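Fish Pie With A Leek And Mustard Sauce, And How To Freeze It

Quick one as I'm meant to be out of the door by 8. Fish pie. Proper one, mash on top, feeds six hungry people or four plus lunches. Several of you asked after I mentioned it in February so here goes.

What you need

A kilo of floury potatoes
Three medium leeks
600g mixed fish — I use smoked haddock and whatever white fish is cheapest
A couple of handfuls of frozen prawns, defrosted
600ml whole milk
60g butter for the sauce, more for the mash
60g plain flour
A heaped tablespoon of wholegrain mustard
Frozen peas
Small bunch of parsley
Strong cheddar for the top
Bay leaf, salt, pepper

Semi-skimmed is fine if that's what's in. Don't use skimmed. I tried it and it was like soup with a hat on.

Start with the potatoes

Peel, cut into even lumps, into cold salted water, bring up to the boil. Fifteen to twenty minutes once it's going. Drain well and leave them in the colander to steam for a bit. Wet potatoes make sloppy mash and sloppy mash sinks. Mash with butter and a splash of milk, less than you think. Season. Lid on, forget about it.

Poach the fish

Wide pan, milk, bay leaf, few peppercorns. Fish in skin side down. Bring it up slowly till you see little bubbles at the edges then turn it right down. Six minutes, maybe seven for thick pieces. It will cook again in the oven so slightly under is good. Lift out the fish and KEEP THE MILK. Strain it into a jug. I have poured it down the sink before now and it's a sad moment.

Flake the fish into big chunks when it's cool enough to handle. Check for bones with your fingers. Check again if kids are eating it.

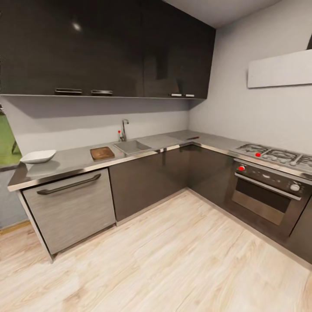
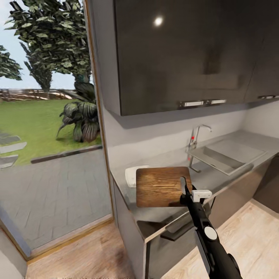
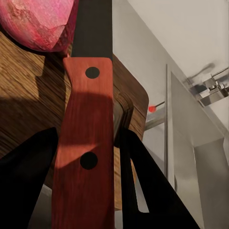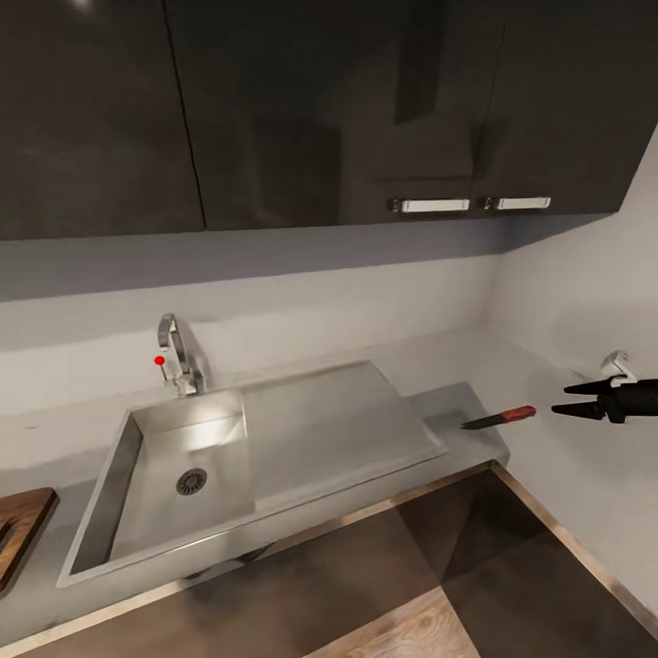
Leeks next, and they want more washing than people give them. Trim the root and the tough green ends, slit them lengthways, and run them under the tap with the layers fanned out. Grit hides right down in the middle. Then slice, half a centimetre or so. I do mine on a wooden board like the brown one in the second picture, with the dark streaks and knots in the grain, and I never use that same board for the raw fish. Fish gets its own plastic one. Sweat the leeks in a knob of butter with a pinch of salt, low heat, lid on, ten minutes. Soft but not brown. If they catch add a spoon of water.

The sauce

Melt the 60g butter in a clean pan. Flour in, stir for two minutes so it doesn't taste raw. Now the fishy milk, a bit at a time, whisking. It'll look lumpy and wrong at first, keep going. Once it's all in let it bubble gently till it coats the back of a spoon. Off the heat. Mustard in, parsley in, plenty of pepper. Taste before you salt it — smoked haddock does alot of that for you.

Put it together

Leeks, peas (straight from frozen) and prawns into the sauce. Fold the fish in last, gently, or you'll end up with paste. Tip into a deep ovenproof dish. Leave it ten minutes to firm up before the mash goes on. Spoon the mash round the outside first and work in to the middle, seals the edges. Rough it up with a fork. Cheese over.

Oven at 200C, 180 fan. 35 minutes, till it's bubbling at the sides and going brown on top. Dish on a baking tray, it will leak.

Freezing

Only if your fish and prawns weren't frozen before. Build the pie, cool it completely, no cheese yet. Wrap twice, label it. Thaw overnight in the fridge, cheese on, same oven, but give it nearer 50 minutes and make sure the middle is piping hot.

Swaps

No leeks, use two onions, cook them for longer. No mustard, a squeeze of lemon at the end. Bleddyn Voyle wrote in to say he puts sliced boiled eggs under the mash, which is how my nan did it too. Not for me but lots of poeple swear by it. Sweet potato on top is ok, bit soft. Mix it half and half with ordinary.

Serve with something green. Leftovers are good for two days in the fridge, reheat once only. Doing a veggie version on Thursday with butter beans, if I get the time.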